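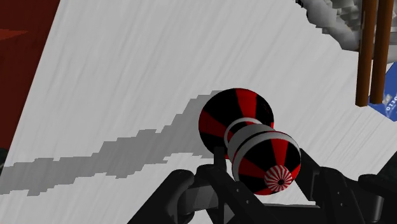
Ticket: Booking calendar sends reminders an hour early
Opened by: Tayla McPhee
Product: Preden Scheduler
Status: Solved

Jan 7, 2026
Hi there, me again! I run the bookings for a little music school in Okville and our lesson reminders have gone a bit mad. Parents are meant to get a text an hour before the lesson and they're getting it two hours before. One mum drove her son over in his footy gear and then had to sit in the car with him until I unlocked (she was very nice about it, bless her). It's only the Olszewski Street rooms, the other site is fine.

What I've tried so far – logged out and in, cleared the browser, deleted one lesson and made it again. Same thing. The time on the calendar looks right, it's just the text that's wrong.

Reply from Saturnino Cabello, Preden support
Thanks Tayla. Could you open Settings, then Locations, and tell me what time zone is listed for each site? Please also send me one booking number.

Reply from Tayla
Ooh, okay. Main site says Melbourne. Olszewski Street says Brisbane! I've never touched that, but I did copy the whole location from an old template back in August, so maybe it came across with that? Booking is 1,149. I changed it to Melbourne and hit save, but the reminder for that one still says the old time.

Reply from Saturnino
That's the cause. Reminders already in the queue keep their old time. Go to Messages, Queue, filter by location and choose Rebuild.

Reply from Tayla
Done! It rebuilt 43 of them and I've just watched the first one go out bang on the hour. My test text came through too. Could you put a little warning next to that Save button, though? I'd have been stuck for days. Happy for you to close this one, and thanks heaps for being so quick.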